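Getting Sheets to Last: Washing, Drying and Storing Bedding

Posted 10/28/21 by Larysa Lytvynenko
Filed under: Laundry, Bedroom

Most sheets wear out in the wash long before they wear out on the bed. A few changes to how you launder them will add years.

Washing

Wash sheets by themselves. Towels are heavier, they rub the surface of the cotton, and they leave lint all over it. Zippers and hooks are worse. If you must fill out a load, add pillowcases.

Warm water is enough for ordinary use. Save hot for after an illness. Use less detergent than the cap suggests — half is plenty in soft water, and here in Flurkdale the water is soft. Soap that doesn't rinse out makes the cloth stiff and gray.

Skip fabric softener. It coats the fibers, and percale in particular loses its crisp feel. A half cup of white vinegar in the rinse does the job. Never put vinegar in the same load as bleach.

Close to the end of the cycle, open the lid and look for a fitted sheet that has swallowed everything else. The corners act like pockets. Shake it out and let the machine spin again.

Drying

Take the load out of the washer as soon as it stops. Snap each piece hard a couple of times before it goes in the dryer. Dry on medium and stop while the hems are still slightly damp.

Elastic fails from heat more than anything else. Our oldest fitted sheet, bought at Dmytriv the September we moved in, cost $38 and still grips the mattress. It has been on high heat maybe twice.

On a line, hang a fitted sheet by the edges with the pockets open, or the corners will still be wet at dinnertime.

Putting the sheet back on

Start with a corner at the head, then do the one diagonally opposite. Pull the sides down and tuck the elastic well under. If the sheet pops off every night, measure the mattress with any topper in place. Pockets sold as "standard" vary, and a deep mattress needs a deep one.

For wrinkles, a spray bottle of plain water is easier than an iron. Mist lightly, smooth outward with the flat of your hand, and leave the covers off until it dries.

Storing

Keep three sets per bed and rotate them. Fold each set into one of its own pillowcases, and put the clean one at the bottom of the pile so they all get equal use. Leave cedar blocks on the shelf, not touching the cloth. Plastic bins trap damp; a cotton bag is better for long storage.

When the middle goes thin, cut the good edges into dust cloths. They are better than anything sold for the purpose.

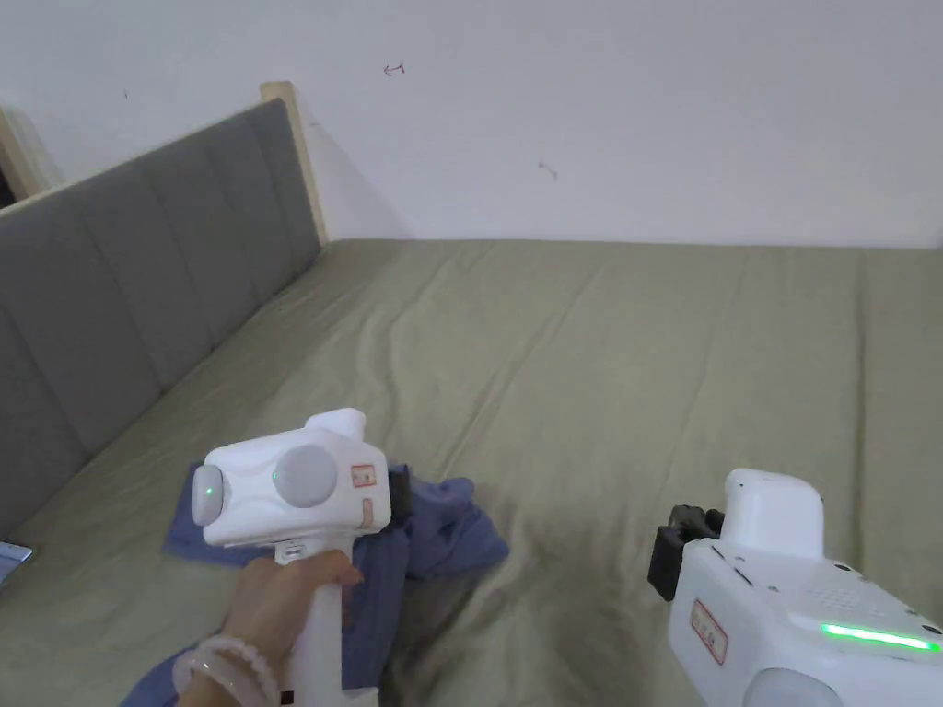
Matvii Horobets: I'd add one thing on elastic. If the corners have gone slack but the cloth is still good, you can sew new elastic across each corner in an evening. I've done it on two sheets and they hold fine. Stretch it as you stitch and use a zigzag.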